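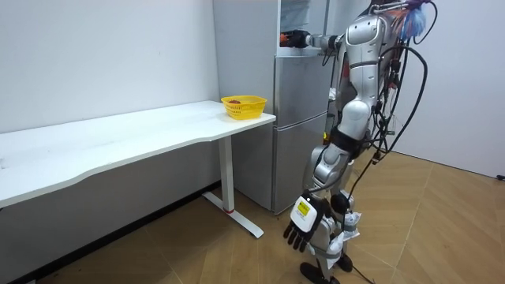 Jumer Property Services
Appliance and shared kitchen inspection – Urnley Building
Date: 16/05/2026
Form 307

1. Refrigerator, exterior
Level front to back: OK
Door seals, upper and lower: upper OK. Lower seal stiff at hinge side, closes under light pressure. Replace by July.
Clearance at rear: below the manual's minimum. Pull unit forward.
Power cord and plug: OK, no heat marks.

2. Refrigerator, interior
Fresh food compartment: 39 F on the shelf thermometer. Limit is 40 F. Pass, but recheck – the dial was already one step below maximum.
Freezer: 0 F. Pass.
Drain hole: partly blocked, cleared during visit.
Undated containers: 6, removed per the posted notice.

3. Electrical
Receptacle within reach of sink: GFCI present, trips and resets on test.
Extension cords: one found behind the microwave, feeding the kettle. Fail. Kettle moved to wall receptacle.
Panel label for kitchen circuit: missing. Tidberg Electric to supply, work order 934.

4. Fire safety
Extinguisher: gauge in green, pin and seal intact, tag current.
Exit path: clear width OK. Door closer slams – adjust.
Smoke detector: sounded on test button.

5. Floor and surfaces
Floor at sink: vinyl lifting at one corner, trip hazard. Taped for now. Walczak Flooring to quote.
Counter sealant: mildew along 70 cm, cut out and reseal.

Result: conditional pass. Items 1 (seal, clearance), 3 (label) and 5 remain open. Reinspect after the seal is fitted.

© Jumer Property Services | Contact the inspection desk | Back to top

Recent checklists
Urnley Building – stairwells and handrails
Urnley Building – water heater room
Walczak Annex – loading door
Emergency lighting, monthly test sheet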